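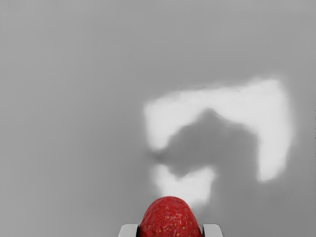
One strawberry, grey background.

Posted on September 4, 2024 by Roscoe Tran

Home | Blog | Films | Telly | About me | Contact

I was an extra once, for two days in June, and I have been insufferable ever since. My family have asked me to write it all down so that I'll stop telling it at dinner.

The production was a period drama called Whitfield, about a mill owner with a secret and excellent hair. They needed townsfolk. A notice went up in the library at Grelstead asking for men over forty with "lived-in faces", and two separate people sent it to me before lunch.

I turned up at five in the morning in a car park in Sisgate, where a woman with a headset gave me a number, a bacon roll and a pair of trousers last worn by somebody much shorter. The boots were worse. They had been made for the look of the thing, and the left one had a nail in it which I came to know well.

My part was Man Near Cart. I had to stand near the cart until a bell rang, at which point I was to look across the square as if I'd heard some bad news about wool. We did this for six hours. Sometimes the horse moved and we did it again. Sometimes the leading man wanted another go at his line, which was "Good morning", and I have to say I thought he'd nailed it the first time.

I won't name him. He's shorter than he looks on telly, he's very polite, and he spent most of the day under an umbrella reading a paperback with the cover folded back so we couldn't see what it was. There was a lot of speculation among the townsfolk. Woman With Basket was certain it was a diet book. I held out for a western.

He spoke to me on the second day. I was eating a yoghurt on an upturned crate and he walked past and said, "Is there any more of that?" I said I thought there was some on the table. He said "Lovely" and went off to look. I've turned this over many times and I still think it went well. My sister says it doesn't count as a friendship.

The first episode went out last week. I had people round. I'd bought crisps. We watched the whole market scene — then watched it again with the pause button — and I can report that I'm in it from the elbow down. It's a good elbow. It does hear the bad news about wool. My face, lived in or otherwise, is behind the horse.

Apparently there's a second series going ahead and they'll be filming over at Clumholm, which is supposed to have better cobbles. I've already sent my form in. Under "previous experience" I put "Whitfield (elbow)", then lost my nerve and changed it to "Whitfield". I've also bought my own boots.

Recent posts
Why every detective now has a boat
I sat through the director's cut so you needn't
The Grelstead Odeon seats, ranked by spring
Award speeches I have practised in the car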